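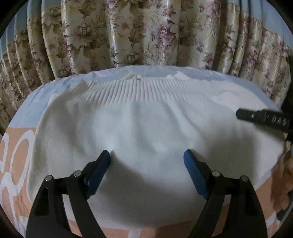

Leif Lykkegaard wrote in after the first release that the survey reads as if managers answered it with their own boss in the next room, and that the one-to-one section should be split from the rest. It now is. See `meetings_1to1.csv`.

# Skitum: first-year manager survey

Survey answers and free-text comments from people in their first year of managing others. The data was gathered by Bisgaard, a small training firm in Brusville, between January and April. It covers how new managers spend their week, who helps them, and what they would like to hand off.

## What's in the folder

| File | Contents |
|---|---|
| `responses.csv` | One row per manager, 800 rows |
| `meetings_1to1.csv` | Answers on one-to-one meetings, same IDs |
| `comments.csv` | Free-text comments, names removed |
| `questions.md` | Full wording of all 31 questions |
| `codes.md` | Codes used for job area and team size |

The three CSV files are UTF-8 and comma separated. Join them on `resp_id`. Not everyone left a comment, so expect gaps.

## How it was collected

The survey went out by email to people who had signed up for a Bisgaard course and to staff at employers that agreed to pass it on. It took most people under 20 minutes. Answers were collected in Wotow, our own form tool, and exported without changes apart from the cleaning steps below.

- Duplicate entries from the same link were removed. The later one was kept.
- Job titles were replaced with a job area.
- Team size was grouped into bands.
- Comments naming a person or an employer were edited by hand. Edits are marked `[removed]`.

Spelling in the comments was left alone.

## Columns that cause trouble

`hours_admin` and `hours_people` are self-reported and do not have to add up to a full week. Some managers counted email under both. We left this as it was – any fix would have been a guess.

`promoted_from_team` is yes if the person used to be a peer of the people they now manage. Question 12 was worded badly in the January version and some people read "team" as "department". Filter on `form_version` = 2 if this column matters to you.

`support_score` runs from 1 (no support) to 5 (plenty). A blank means the question was skipped. Do not read it as zero.

## Good uses

Teaching, course planning, and rough comparisons between job areas. The comments work well as discussion material for groups of new managers. A few are long and quite frank about upper management.

## Poor uses

Do not use it to rate individual managers or to set pay. The people who answered chose to, and many were already interested in training, so the results say little about managers in general. There are no answers from the people being managed. Office and retail jobs are well covered; farming and construction barely appear.

## Known issues

- `job_area` code 9 was used for both "other" and "prefer not to say" until February.
- Line breaks inside comments upset some spreadsheet programs. Import the file instead of double-clicking it.
- The older single-file version has been taken down. Its IDs do not match the current ones.

## Changes

**v3** – One-to-one answers moved to their own file. New IDs.

**v2** – More comments edited for privacy. Team size bands added.

**v1** – First release.

## Reuse

Free to use and share with credit to Bisgaard, Brusville. If you find a name we missed in the comments, please open a private report and leave the text out of the public issue list.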